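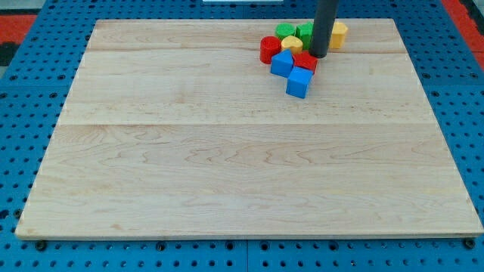
What is a rhythm section?

A rhythm section is the group of players within a band who supply the beat, the bass line and the chords, over which singers and solo instruments perform.

Rhythm section (popular music)

In popular music the rhythm section normally consists of drums, bass, and one or more chord instruments, usually piano, organ or guitar. The term is used both for part of a working band and for a fixed team of studio musicians hired as a unit. Horns, strings and backing singers are counted separately, even when they play short repeated figures that are mostly rhythmic in effect.

Instruments and roles

The drummer sets the tempo and marks the meter. In soul and rhythm and blues the snare drum commonly falls on beats 2 and 4, an accent known as the backbeat. The bass drum may follow the bass line closely or keep a simpler pattern beneath it.

The bass states the root of each chord and connects one chord to the next. The upright bass was standard in dance bands and early rhythm and blues groups. The electric bass came into general use during the 1950s and was common on soul recordings by the following decade. Its notes are easier to amplify, and on record they stand apart more clearly from the bass drum.

Guitar and keyboard parts are divided by range and by rhythm. A guitarist may play short chords on the backbeat, doubling the snare, while the piano or organ holds longer chords. Where two guitars are present, one often plays single-note figures in the lower range -- sometimes in unison with the bass.

Studio sections

Record companies and studios often kept a regular section on call. Players who worked together daily needed little written music and could settle an arrangement in a few run-throughs. Many worked from chord charts, and some from arrangements learned entirely by ear. Credits on singles were rare, and the membership of a section on a given recording is often established from union contracts or session logs, where these survive.

The Fagerlund discography of regional soul singles lists 64 sessions by the house section of the Zunell label. Nine of these have no surviving paperwork and are assigned by sound alone. The same section is credited on the Drurneletti reissue series, though the two sources differ on which organist played on the June sessions.

Related terms

Backline: the amplifiers, drums and keyboards used by a rhythm section on stage.

Comping: the playing of chords in a free rhythm behind a singer or soloist.

Pocket: informal term for a steady, closely matched placement of notes between bass and drums.

See also: Backbeat; House band; Session musician; Walking bass

Last edited November 13, 2022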